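9/26/23
Salad dressing emulsions, batch 4 (the Preltico job)

White tabletop, one tall bottle, one basket. Bottle has yellowish liquid in it and a green band under the cap. Basket has a clear water bottle lying in it.

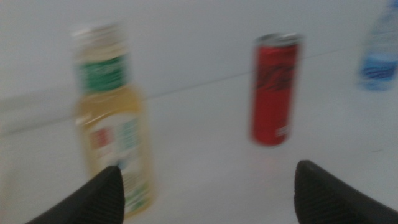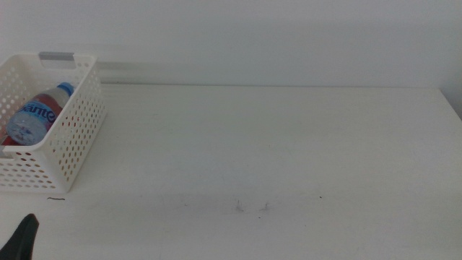
On to the dressing, which has separated again.

Aim today was to find out if the mustard is doing any work or is only there for company. Base recipe as in batch 3: three parts oil, one part vinegar, salt. Four versions. A has no mustard. B has the usual amount of ground mustard. C has double. D has the usual amount plus the gum that Satish Iyer swears by, added dry to the oil first so it doesn't clump. It clumped.

500 g of each, mixed with the stick blender on low. I timed the first three off the wall clock and D off my own sense of boredom, so D probably got longer. Noted for whoever wants to throw the result out later.

Checks at 20 minutes:
A — two clean layers. Textbook. You could teach a class with it.
B — thin oil line on top, cloudy underneath.
C — holding, looks like paint.
D — holding, with lumps. Fished out the big ones with a fork and did not weigh them. Should have.

Checks at 50 minutes:
A — same, smug.
B — oil line thicker, a finger's width.
C — faint ring at the top edge, otherwise fine.
D — no oil line at all, which is annoying for me personally as I had a coffee riding on it.

Tasting. Aliki Sarantis and I did all four on plain lettuce, no labels, Aishwarya Arumugam pouring. C tastes like being told off. B was the favorite for both of us, even half split. D is fine up front and then slides around the mouth in a way Aliki called "shampoo," and now I can't taste it any other way. A is oil, then vinegar, in that order.

So the one that holds is the one people won't want to eat, and the one they want to eat doesn't hold. Same finding as July, same finding as the Montes ranch dressing, which we also took a month to write down.

Ideas before batch 5:
Go down on the gum by half and keep B's mustard. Wet the gum with a little vinegar this time? Satish says no, always oil. Try it both ways and don't tell him until there's a number.
Vinegar in last, slowly. I keep dumping it. My notes from batch 2 say "do not dump vinegar" with two underlines and I dumped it.
Droplet size. Sotiris Sfakianakis has the good microscope at the Boststead site and will look at samples if we get them over there within a day. Last time they sat in a car.
Temperature. Oil was straight off the shelf, vinegar straight from the fridge. Leave both out overnight before the next run.

Preltico wants a shelf life figure by November. What they want in the contract is "shake before use" left off the bottle, and I still think a shake is a reasonable thing to ask of an adult. Shobha says to stop putting that in the notebook.

Stock: gum nearly out, reordered from Skendier, lot 288 again if they have it, the newer lot smells of cardboard. Vinegar okay. Ground mustard, plenty, see C.

Left B and D in the cold room with lids on, A and C down the waste oil drum. Need a 24 hour check on both, Aishwarya is in first and will do it. The jars are labeled on the lids, so please don't swap the lids.

Also the stick blender is making the noise again.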